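Senham Parish Sayings

README

A collection of 2,621 things people in and near Senham say about the weather, typed up from notebooks, bus stops and the back wall of the Gamell tea room. One saying per line, plain text, no prizes.

What's in it

sayings.txt has the lot. short.txt has the 1,039 that fit on a tea towel. Nearly 900 of the full set concern rain, and most of those are complaints.

Columns

Saying, village, month heard. Where the month is blank, assume August, when people had time to moan.

Known problems

"Black over Tuhiwai" appears 7 times with different spellings. I have left them all in, as each speller was very sure.

The forecasting value is nil. Please don't plan a wedding with it.

Changes

Moved the proverbs about geese to their own file. They were getting everywhere.

Fixed the Distutari entries, which had been sorted by loudness. 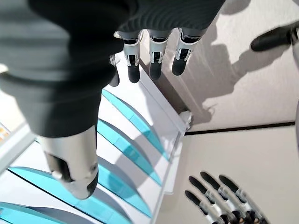

Licence

Use it as you like. Credit Lukian Skoryk, and send corrections before Sunday lunch or after it, never during.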